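周五翘了半天班，去Busgate看《Drisamell》的原画与设定展

先说结论：值得去，但别像我一样中午才出门。

《Drisamell》我是上初中的时候看的，那会儿每天放学一路小跑回家，书包往沙发上一扔就守着电视（我妈至今还拿这个笑话我）。所以七月听说Busgate的旧印刷厂要办设定展，还开放一部分制作间参观，我当天晚上就把票买了。周五请了半天假，坐慢车过去，下车还要走一段上坡路，热得我后背全湿了，到门口先灌了一瓶水。

展览分楼上楼下。楼下讲的是世界观，就是"Milstead"这座浮城。没看过的朋友我简单补个课：故事里的人白天在普通镇子上过日子，夜里通过一口旧钟进入Milstead，城分上下两层，上层叫灯区，下层叫水区，两边的规则完全不一样。灯区里不能说谎，一说谎路灯就灭；水区里时间走得慢，在里面待一晚上，外面可能已经过了好几天。第一季基本都在灯区打转，水区只露了几次面，要到第二季开头才真正进去。我当年看到那道闸门打开的时候激动得差点把碗摔了！

展厅里最大的一件东西是灯区的街道模型，街道一层叠一层，人可以绕着走一圈。我在那儿蹲了好久，找第4集里主角躲雨的那个邮筒，真让我找到了，在一条特别窄的巷子尽头，门都歪着。旁边的说明牌写得挺细，讲为什么灯区的房子全都没有后窗：早期剧本里有一条线，说城里的人不许回头看，后来这条线删了，房子的设计却留了下来。看了这么多遍，我一直以为是画画的人偷懒，惭愧惭愧。

水区那边做得比较暗，墙上挂的是背景稿，颜色比电视上看到的深得多，蓝里带一点脏脏的绿。我站在"沉桥"那张前面看了很久，桥墩上有铅笔写的小字，记着每一段要用哪种蓝，写错了又划掉，划得很用力。这种东西在画册里是看不到的，印出来全给清干净了。

还有一面墙专门讲"守灯人"。这个组织在片子里一直神神秘秘的，论坛上吵了好多年，有人说他们是第一批进城的人，有人说他们就是城本身变出来的。墙上贴了早期的人设草稿，披风有长有短，面具试了好几版，有一版居然长着鸟嘴，还好没用，不然我小时候肯定做噩梦。至于身份，说明牌写得滴水不漏，只说"请参看最后一集"。我看了，我看了八百遍了，还是没懂啊！

楼上是制作间，限人数，一批一批往里放，要等叫号。我等了半个多小时，跟排在前面的一对母女聊起来，女儿才上小学，是看重播入的坑，张口就能背水区的口诀，背得比我还溜。当妈的说家里那口挂钟已经被她拨坏了，因为她每天晚上都要试试能不能进去。我心想，这我太懂了。

进去以后有人带着讲，主要讲第二季换了做法之后的麻烦。第一季的城是手绘的，第二季水区的水面改用电脑来算，两种画面拼到一起总是"不贴"。他们当场放了一小段拼坏了的版本，主角走在水上，影子却跑到另一边去了，一屋子人都笑了。后来的办法是把电脑算出来的水面再描一遍线，费时间，可是味道就对了。我问能不能透露一下新系列的消息，讲解的人笑着摇头，倒是指了指墙上一张盖着布的图，布还特意用夹子夹得死死的。这不是故意馋人吗！

从楼上下来已经快五点了，腿酸得不行，去隔壁的Radonjić坐了一会儿。店里放的居然是第一季的片尾曲，纯钢琴的版本，我以前没听过，问了店员，说是展览期间才放。点了杯热的，翻着刚买的册子慢慢喝，把第一季的分集表又对了一遍。

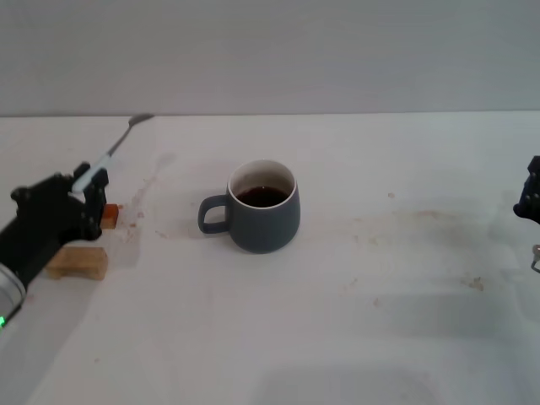
灰色的杯子，里面一圈白边，我喜欢这种哑光的。

顺便说说买东西。周边摊在出口左手边，明信片和徽章都有，限量的那套版画一共印500份，我到的时候柜台后面还剩一小摞，咬咬牙没买，回家路上就后悔了。设定册推荐入手，纸很厚，水区那几页是折页，拉开有整整一条河那么长的感觉。缺点是字太小，我得凑到灯底下看。另外册子里的地图跟展厅里的不太一样，册子上水区的闸门画在城东，模型上却在城南。我去问了工作人员，他也愣了一下，说帮我记下来。哪位朋友手上有老版设定集的，麻烦翻翻看，到底哪个对？

几条实用的：

制作间的号在一楼领，进门先去领号，再看展。
展览要爬楼，楼梯很陡，推婴儿车的朋友找门口的人带路走货梯。
灯区模型可以拍照，背景稿不让拍，制作间里面手机要收进包里。
冷气开得特别足，带件薄外套。
回程的慢车傍晚班次少，我在站台上干坐了好一会儿，好在有册子看。

下次想约几个老论坛的朋友一起去，把守灯人那面墙再好好研究一遍。有要同行的在下面留个言，周末我应该都行。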